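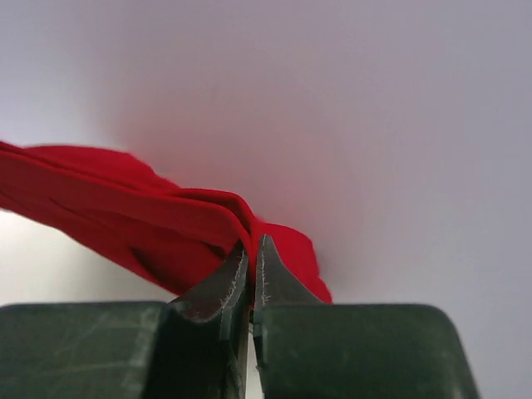 Home / Kitchen Linens / Towels / Toma Everyday Towel

Toma Everyday Towel, set of 3

Item 1035
In stock, ships from our Zevard warehouse
Color: Red (selected) / Oatmeal / Slate / Mustard

Add to cart Save for later Email a friend

The Toma is a kitchen towel. It dries dishes, hands, lettuce and the occasional dog. We mention this because we have spent a good part of the year reading other companies' towel pages, and by the end of some of them we weren't sure if we were being sold a towel or a weekend retreat.

We started making the Toma after a long run of customers told us that the towels they liked best were the ones they'd had since college, or had taken from a parent's house without asking. Old towels work. New towels push water from one side of the plate to the other, sometimes for months, and then one day they give in and start absorbing things. We wanted to skip the months.

So every Toma is washed twice at the mill before it gets to you. It costs us money and makes the towel look slightly less crisp in the package. Priit Baranauskienė, who runs our linens line and has the final word on anything with a hem, was offered a starch finish that would have fixed the crispness. Priit's reply was one word long and we can't print it on a family website.

What it's made of

Cotton, all the way through, in a plain flat weave. No bamboo, no microfiber, no silver threads, nothing that was developed for space. The hem is folded over and stitched down on all four sides, and there's a hanging loop in one corner. The loop is sewn into the hem instead of tacked on top of it, so it should outlast the hook you put it on. If your hook is one of the stick-on kind, it certainly will.

Size and weight

One size. It goes over an oven door handle with enough hanging down on both sides that it won't slide off when somebody slams the door. It's thin enough to get down inside a tall glass and heavy enough to stay on your shoulder while you're doing something else. It is not an oven mitt. Folded double it is still not an oven mitt. We get letters.

About the red

The red is our best seller, and it comes with responsibilities. It's a strong dye and there's plenty of it. Two washes at the mill take out most of the extra, but please give it one more at home by itself, or with other reds, or with clothes belonging to someone who has annoyed you. After that it can go in with darks. We would keep it away from white shirts for good, and Emmanuel Biwott in customer service, who owns several shirts that used to be white, would like to second that.

The good news is that red hides tomato, wine, beets and most of what happens around a barbecue. It doesn't hide flour. If you bake a lot, get the Oatmeal.

Washing and drying

Warm wash, any ordinary detergent, tumble dry on medium or hang it up.

No fabric softener and no dryer sheets. Softener coats cotton with a thin layer of something that feels lovely and keeps water out, and you may as well dry your dishes with a raincoat. If you've already done it, wash the towels hot with a cup of white vinegar and no soap, then wash them again the normal way. It usually takes a couple of rounds.

They'll shrink a little the first time and then stop. We cut them large to allow for it. Ironing is permitted – we won't tell you how to live.

For smells, the trouble is nearly always that a damp towel got left in a heap. Open it out and hang it up. There is no product for this, though we've seen several for sale.

Which towel do you want?

The Toma is our plain one, and the one we'd buy first.

The Sorniretti (item 1179) is a waffle weave, thicker, and it holds more water. Good for hands and for big pots. It leaves lint on wine glasses, so don't use it for those and then write to us about the lint.

The Luvilance (item 101) is linen. It's beautiful, it costs more, and it feels like a paper bag until you've washed it a lot. Linen people know who they are and will have scrolled past all of this already.

If you're buying for somebody else and you don't know what they have, get the Toma in Slate. Slate offends no one. It has never been anybody's favorite either.

Questions we get

Can I buy just one?
No, they come in sets of three. You'd want one in use, one in the wash and one in the drawer. We did sell singles for a while, and spent most of that time answering emails from people asking why we didn't sell sets.

Can I mix colors in a set?
Not at the moment. We're hoping to have a mixed set ready in February.

Is it safe for polishing glasses?
Yes, after the first few washes. Before that you may get a little fuzz.

Will the color match my stand mixer?
We don't know your stand mixer. Screens show red differently, and so do kitchens, depending on the light bulbs. If it's wrong, send it back.

Is it a tea towel, a dish towel or a kitchen towel?
Yes.

Can I use it as a napkin?
You can. It's big for a napkin, but then so are some dinners.

Shipping and returns

Towels go out in a paper band inside a paper mailer. Orders placed by Sun 16 December should arrive in time for the holidays with standard shipping. After that, please pick express, or give a nice card with a drawing of a towel in it.

Returns are free on unwashed sets. If a hem comes loose or a loop pulls out, send us a note with your order number and we'll replace that towel, washed or not, for as long as we're still making them. You don't have to mail the old one back. Put it under the sink, where it will be more useful than anything else under there.

People who bought this also bought

Sorniretti Waffle Towel, item 1179
Luvilance Linen Towel, item 101
Wall hook, screw-in

Back to Kitchen Linens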